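# Flesberg – room and speaker correction filters for small desktop setups

Hello, and welcome! Flesberg is a little collection of measurements and ready-made filter files for people who listen at a desk and would like their bass to behave. It grew out of a folder I had been carrying from computer to computer for years, and at some point it seemed kinder to tidy it up and share it than to keep mailing zip files to friends (who then lost them, and asked again).

If you have a pair of small speakers, a sub under the table, and one note in every song that makes the window hum, you are very much the person I had in mind.

## What you get

The collection holds 3,833 frequency sweeps, taken in 9 rooms with 6 different speaker pairs. Most of the rooms are ordinary home offices and spare bedrooms, with one rather echoey kitchen that I left in because people do listen in kitchens. Each sweep is stored as a plain text file with two columns, frequency in Hz and level in dB, so you can open it in a spreadsheet if you don't feel like installing anything.

The folders look like this:

- `sweeps/` – the raw measurements, one subfolder per room
- `filters/` – parametric filter files, ready to load
- `impulse/` – impulse files for convolution, mono, 48 kHz
- `tools/` – the scripts that turn a sweep into a filter
- `notes/` – my scribbles about each room, such as where the desk stood and whether there was a rug

File names go room, speaker, position, take. So `room04_spk2_left_03.txt` is the third take of the left speaker of pair two in room four. I changed my mind about the order early on, and a handful of files in `room01` still have the old one. The scripts cope with both.

## Getting started

You'll want Python 3 with NumPy and SciPy. Then, from the main folder:

 python tools/make_filter.py sweeps/room02/room02_spk1_left_01.txt

That writes a filter file next to the sweep. Load it in whatever equalizer you like that reads standard parametric settings. Please turn your volume down before you switch it on for the first time – a filter made for the wrong speaker can be surprisingly loud in places, and your ears are worth more than my scripts.

Useful options:

- `--max-boost 3` caps how far any band may be lifted. I leave it at 3 dB and would gently suggest you do too.
- `--top 300` sets the highest frequency to be corrected, in Hz.
- `--target henriques` picks the target curve.

There are two target curves. Henriques is the default and has a mild rise toward the low end, which most people find pleasant with small speakers. Nikano is flat all the way down and sounds thin on first listen, but give it an evening with some acoustic music and you may find yourself coming around. Both live in `tools/targets/` as text files, and you are welcome to write your own.

## How the sweeps were made

Every sweep runs from 20 Hz to 20 kHz, with the microphone at ear height where the listener's head would be. I took several takes for each spot, moving the microphone a hand's width between them, and the scripts average these before they do anything clever. Subwoofer level was set by ear to something sensible and then left alone, with the crossover at 80 Hz wherever the hardware let me choose.

The first 2,000 sweeps were done with an older microphone whose calibration gets vague under 30 Hz. They are marked `mic=A` in the header line. I'd treat the very bottom of those as a rough guide. Everything after that is `mic=B` and behaves itself nicely.

## Things to know before you grumble

Equalizing can pull down a peak, but it can't fill a deep null. If a note has vanished entirely at your chair, move the chair, or the sub, and measure again. I have wasted whole weekends learning this one.

Above 300 Hz or so, the measurements depend so much on the exact microphone position that I wouldn't correct anything from them. Room seven also has a refrigerator in it, and it can be heard (well, seen) as a bump near 50 Hz in four of the takes.

The Clarnedberg branch has an experimental version that corrects left, right and sub together. It works on my machine and is slow everywhere.

## License and sharing

Measurements and filters are CC BY 4.0, scripts are MIT. If you measure a room of your own, I'd love to add it! Send the sweeps with a short note on the speakers and the desk position, and please keep the header line as it is in the others.

Last updated 23 October 2026

Contact: open an issue | © Flesberg contributors | Back to top
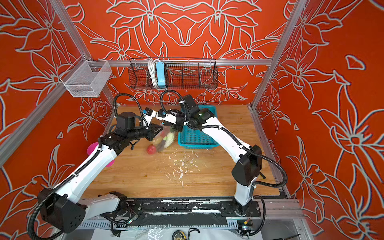

*Two robot arms in an orange-red enclosure with a lily pattern.*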